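Support > Tableware > Bowls > Closed tickets

Green bowl sticks inside blue bowl when stacked

3 min read

Print | E-mail

Ticket opened 1/14/20 by Thirumalai Pai
Product: Catudard nesting bowls, pale green and light blue
Bought from: Brotard, Berness store
Status: Closed

Problem as reported

I have the green and the light blue bowl from the Catudard range. They go in the cupboard with the green one inside the blue one. For the first few months this was fine. Now when I take them out the green bowl won't lift off. I can turn it a little but it stays down. Last week I had to leave the pair on the counter overnight and they came apart the next morning when I tried again. I don't want to force them and chip a rim. We wash everything in the dishwasher, hot cycle, and stack as soon as it finishes.

Pictures attached. In the first the green bowl is by itself.

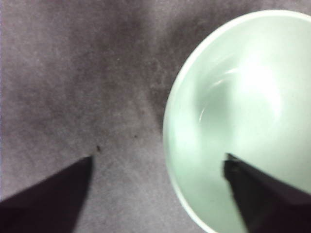 Green bowl from above, on gray fabric.

First reply from Lloyd support desk

Thank you for the pictures. Please check the following and write back.

1. Run a fingertip around the outside of the green bowl, below the rim. Tell us if you feel a rough patch or a ridge.
2. Do the same on the inside wall of the blue bowl.
3. Dry both bowls with a towel, leave them out for 42 minutes, then stack them and lift again.
4. Repeat with both bowls straight from the dishwasher, but stop if the top one doesn't move with a light pull.

The 42 minutes is the length of our own drying test. Longer is fine.

Reply from customer

Did all of it. No ridge on the green bowl. The blue one has a chalky feel on the inside wall, mostly on one side. I hadn't noticed it before. After drying they came apart 11 times out of 11. Straight from the dishwasher they stuck on the first try and I stopped there. We do have hard water here – the kettle needs descaling all the time.

I'm adding another picture with the green bowl in the blue one. Only a thin edge of blue shows past the green rim, so there isn't much to get hold of.

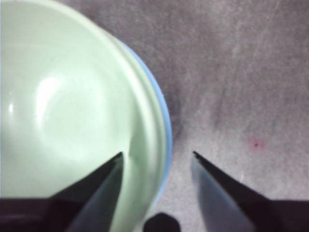 Can I use a knife or a spoon handle to pry the bowls apart?
Please don't. A hard edge can chip the glaze. Put a little cold water in the top bowl, stand the bottom one in warm water for a few minutes, and lift the top bowl straight up.

Second reply from Lloyd support desk

The chalky feel is most likely scale. Together with water left between the walls it is enough to hold the bowls. Wipe the inside of the blue bowl with white vinegar, leave it for 16 minutes, rinse and dry. Don't use a scouring pad.

After that, let both bowls cool and dry fully before stacking. A folded paper napkin between them also works if you are short of time.

Reply from customer

Vinegar took most of it off. I did it a second time and the wall is smooth now. Stacked them dry for 4 days and they lift apart with one hand. Using the napkin as well for now. I don't need a replacement, please close.

Closing note

Cause: scale on the blue bowl, bowls stacked wet. No fault found in the glaze. No parts sent. Reopen before the end of April if it comes back – after that a new ticket is needed.

Print | E-mail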